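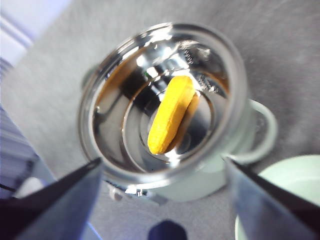

Thursday — Wusetti print, reel 2

Carried on with the Wusetti print from where Solène left off. Reel 1 is back in its can and labelled. Reel 2 came off the shelf at nine and sat in the room for an hour before I opened it. Smell normal, no vinegar. Strip in the can showed no colour change, so I have put it down as level 0 and left it at that.

Wound through by hand on the left bench. The right bench still pulls to one side and I don't trust it with anything that has bad edges.

Condition, head to tail:

Leader is not original. Someone has used a piece from a different title, with the old name scratched out. Kept it on for now.
13 splices. All cement except two, which are tape and have gone yellow. Both tape splices have let adhesive creep on to the next frame.
Perforation damage on the soundtrack side, worst after the second splice. Mostly cracked corners, a few torn through.
Light base scratches all the way. One emulsion scratch, green, running through the whole of the hotel corridor scene.
Shrinkage reads slightly higher than reel 1 but still inside what the Gulleo scanner will take.

The corridor scene is the one we care about. It is the long take where the brother walks down to the lift and back again, and the other surviving copy is missing the return. Ours has all of it. I went through with the loupe looking for a join and found none. Counted it twice on the frame counter, first motion to cut: 2,052 frames both times. Solène's note from the continuity script gives the same length for the shot, so I am happy that it is complete.

Repairs done: both tape splices opened, cleaned and remade. 20 perforations patched. One patch near the lift doors sits a hair proud and may click in the gate — check it before anything else next time.

Not done: the cement splice just ahead of the title card. It is dry and lifting at one corner and I want a second opinion before I scrape it.

Test scan

Ran the corridor scene on the Gulleo in the afternoon, wet gate off, then again with it on. The base scratches more or less go with the gate on. The green one stays, as expected. Picture unsteady for the first 10 frames after the worst of the perforation damage, then settles. That can be dealt with in software and I don't think it needs another pass.

Density is the harder question. The scene is very dark in the print and I can't tell how much of that was meant. The Vasseur notes only say "night, one lamp", which does not help much. I graded one version for myself with the wallpaper visible and it looked wrong straight away. Put it back.

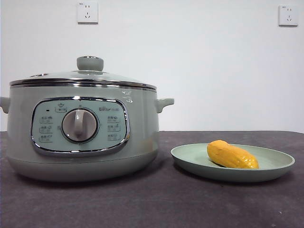 Green multi-cooker with its glass lid on.

Noel, when you are in: please look at the splice before the title card, and bring the thin blades back from Eltodstead if they are still there. Reel 3 can come out to acclimatise. Scan files are on the second drive, corridor folder, gate-on version marked B.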